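The Repair Fund Vote

The building newsletter ran a long piece in July in favor of the Firska plan, so a few words from the other side. Firska wants every household to pay 30 a month into a shared repair fund. In return, leaks, boilers and broken locks get fixed "at no further cost." I have read the offer twice and still can't find where it says how fast.

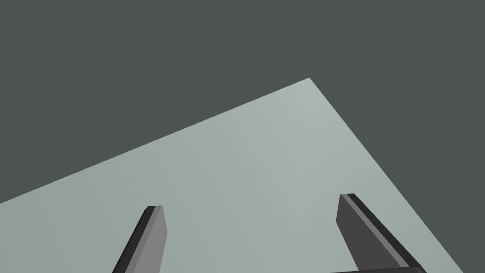 What happens to the money if a household has no repairs in a year?

It stays with Firska. Rūta Juška asked for a partial refund and was told the rates already allow for quiet years. She is still waiting to see the sums.

Then there is the cap. Any job over 1,000 goes back to the owner, and a new boiler costs 2,000 before labor. So the plan covers the small stuff, which most of us pay for now without much pain.
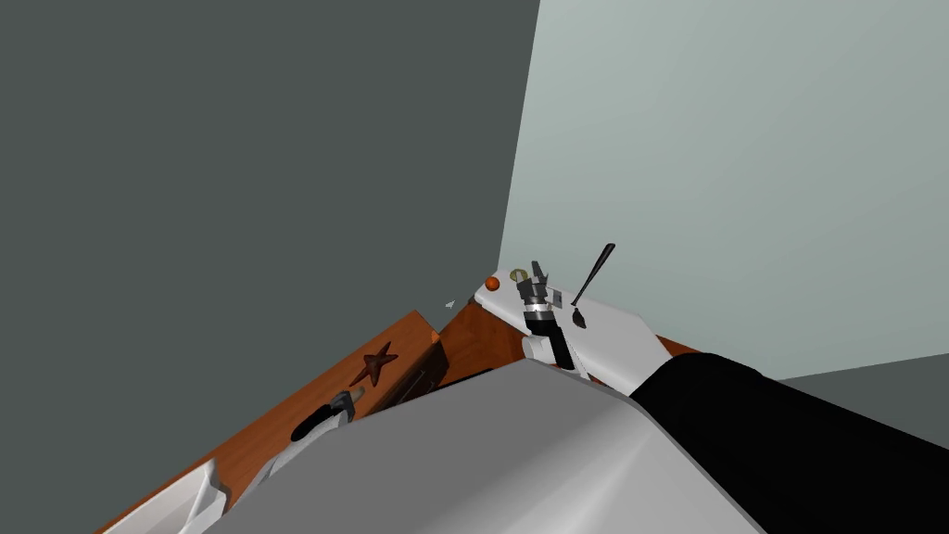 Heino Grīnberga had a lock changed last winter for 130, same day, by a man he found himself. Under the plan he would have paid far more than that by spring and filled out a form as well. Maybe Firska has good answers. Wafula Kioko will take written questions until Sunday, and I'd send yours in before signing anything.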